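Notebook, Golldale kitchen setup, June

Back on the long-horizon sink task. Goal for today: find out if the re-planning trick from Geva holds up once there is clutter and daylight. Last week's numbers were all with the blinds shut and a bare counter, so not worth much.

Method, short version so I don't forget again. Policy gets a fixed-view image plus joint state, predicts a chunk of actions. Old way: run the whole chunk, then look again. New way: score the chunk against the latest image every few steps, drop the rest if the score falls under threshold. Threshold set on the Villanueva logs, not touched since. Same checkpoint for both arms of the comparison, 900 demos, no fine tuning on this counter.

Started 9:40. Recalibrated the fixed view first, reprojection fine. Gripper zero was off again, redid it.

Layout for this block: Franka over the mustard-yellow towel, fingers down. Navy plate on top of the white one to the left of it, glasses and cups grouped behind, stack of white bowls next to them with the mustard bottle behind. Sponge on the sink divider, yellow cup on its side in the left basin, brown bowl in the right. Blinds lit up from outside and I left exposure on auto, which may be a mistake, see below.

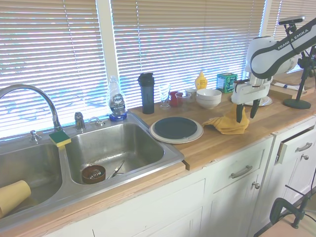 Results so far

Towel pick: both versions ok. Re-planning is slower but drops fewer. The old version closes on air, carries nothing over to the sink and carries on like all is well. New one notices and goes back down, mostly.

Plate pick: bad for both. Takes the two plates as one object and the fingers go in too low. Stopped after 2 hard contacts with the counter, no damage. Need demos with stacked plates, dont think re-planning can fix that.

Cup in sink: works if the cup's handled from the open side, otherwise it rolls. Re-planning helps most here. Makes sense, the object moves and the old chunk is stale.

Clear glasses: skipped. Score gets jumpy near them when the window is bright. Exposure? Or the threshold is just too tight for this light.

Latency: scoring call costs 300 ms on the Flikard box, too much. Arm visibly pauses. Try the smaller encoder, or score in a seperate thread and accept a late answer.

To do
- lock exposure, repeat towel block
- same block, blinds closed, for the light comparison
- log the score next to the gripper width, right now they are in 2 files with different clocks
- ask Geva which threshold they ended up with
- put the drop videos in the shared folder before the disk fills up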